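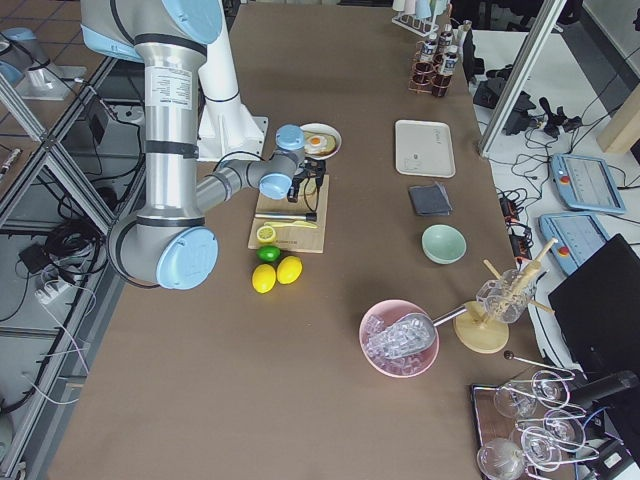

From: Annatjie Baloyi
To: Jilumer home drinks and small plates list
Subject: Re: Citrus table for May - what goes where?

Hello all,

Emília, I loved reading this and I've been shuffling bowls about ever since it landed in my inbox! I've put my replies in between your paragraphs, so scroll down and shout if any of it makes no sense.

Emília Hájek wrote:

> I've offered to do the citrus table for our May breakfast at Pruston
> and I keep changing my mind about the layout. It's one long table,
> and I want people to be able to make a lemon and lime drink for
> themselves and pick up an egg on toast. My trouble is the board. If
> it goes in the middle everybody reaches over it, and if it goes at
> the end the people cutting lemons have their backs to everyone else.

Left-hand side, I'd say, laid lengthwise, with the fruit tucked up close to it. We've done it in the middle and you get elbows in everything. With the board on the left you've got all of the rest of the table for the pretty things, and people drift along from cutting to muddling to ice without having to be told. I do like a wooden board for this, a plain light one, nothing fancy. It looks so cheerful with a cut lemon sitting on the corner and a lime beside it.

Do cut one lemon in half before anyone arrives. A whole lemon looks like decoration and people are shy of it, but once there's a half lying face up on the board they dive straight in.

> How much fruit do you leave out? Last year I put out a mountain and
> most of it rolled off.

Hardly any! A couple of whole lemons, one lime and your half, then keep the rest in a box under the table and top up when you get a quiet minute. Dalibor Mikuš used to build a pyramid every single time and we were forever crawling after limes. If yours still wander, a folded napkin underneath will stop them. Dark grey ones are very good for this job, they make the yellow sing and they don't show the drips.

> I've got a muddler, a couple of long wooden stirrers and far too many
> spoons. Jar, tray or straight on the table?

Jar for the wooden ones, every time. A clear glass jar is best so people can see what they're pulling out, and a little round wooden stand under it keeps it from looking like a pot of pencils. Have the long ends leaning the same way, it's a tiny thing but it looks lovely. The muddler that's in use can live on the board next to whatever you're squeezing with. Steel or wood, I don't mind, though I've gone over to steel with a black ribbed end for limes as it gets a better grip on the peel. Go gently, mind. A few firm presses and stop, or the pith comes through and your drink tastes like aspirin.

Spoons: put most of them back in the drawer :)

> Ice. I have a pink bowl I'd really like to use. Is it silly?

Use the pink bowl!! It's a breakfast, it ought to have some colour on it. Pink next to mint green is gorgeous, so if you've got a small green bowl to put pips and squeezed-out bits in, stand it nearby and leave it empty to begin with. A scoop with a long handle is worth having too, the short ones end up buried and then someone goes in with their fingers. I'm also a big fan of those clear plastic cubes, the refillable sort you freeze and rinse. They don't water anything down, and I reckon we've had ours through more breakfasts than I can remember. Just fish them out of the dirty glasses before they go off to the kitchen. Rostislav Rusnák lost a whole bag of his to the bin at Jirndale and he is still sore about it.

> And where would you stand the tray?

Right in the middle, beyond the board. It gives people somewhere to set a glass down while they deal with the ice. A plain beige one with rounded corners is ideal and it wipes clean in a second. Keep it clear. I know it's tempting to fill it, but once you've put three jugs on it there's nowhere to pour.

> For the toast I was thinking brown bread, one egg each, on white
> plates. Too dull?

Not dull at all, that's my favourite breakfast in the world. A round white plate with a wide rim, wholegrain toast and the egg slung over one corner of it, with a good frilly white and a really orange yolk. Let it hang off the bread a bit! Egg trimmed to fit the slice always looks mean to me.

I'd keep a spare slice on the right-hand end of the board, well away from the lemon, and do your cutting on the left. You'll get crumbs everywhere whatever you do. I've given up minding, I just go over the table with a dry cloth between sittings and leave it at that. 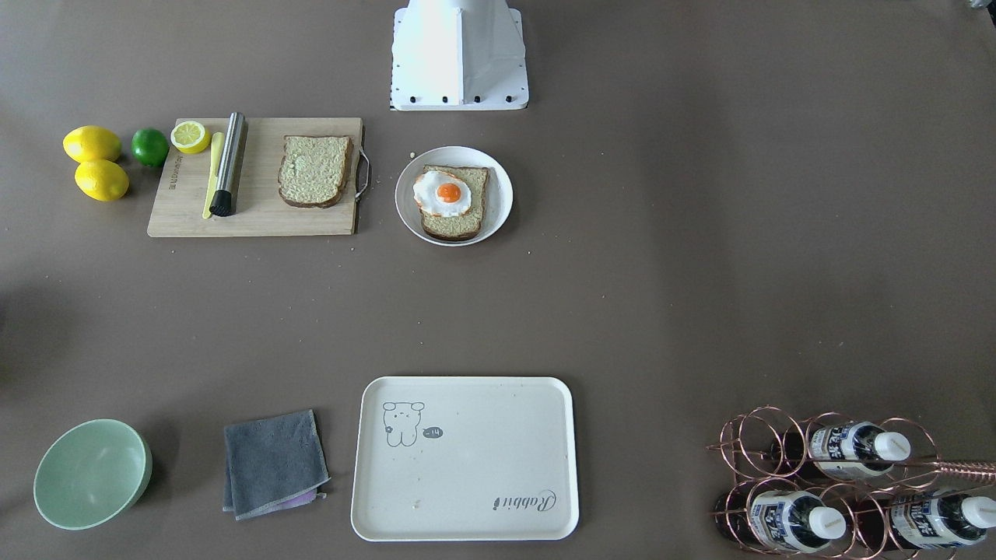

Can you use the same board for the lemons and the bread?

You can, as long as the bread goes down first or stays at the dry end, and you give the board a wipe in between.

Measures, as you asked me off list: 60 ml of juice to a tall glass, sugar syrup to taste, and top up with fizzy water. One lemon won't always get you there, so have a second ready. Roll the fruit hard under your palm before you cut it and you'll get a good deal more out. Lime goes in last, muddled in the bottom of a separate glass and strained over if you don't like bits.

Alžběta Slanina has a nice knife from Oravec with a dark handle that I've had my eye on for ages, and she's happy to lend it out if you're short. Put it flat across the board with the blade facing away from the front of the table, please, particularly if there are little ones coming.

Do tell us how you get on, and please send the syrup recipe with the ginger in it, I've been meaning to ask for months!

Love to everyone,
Annatjie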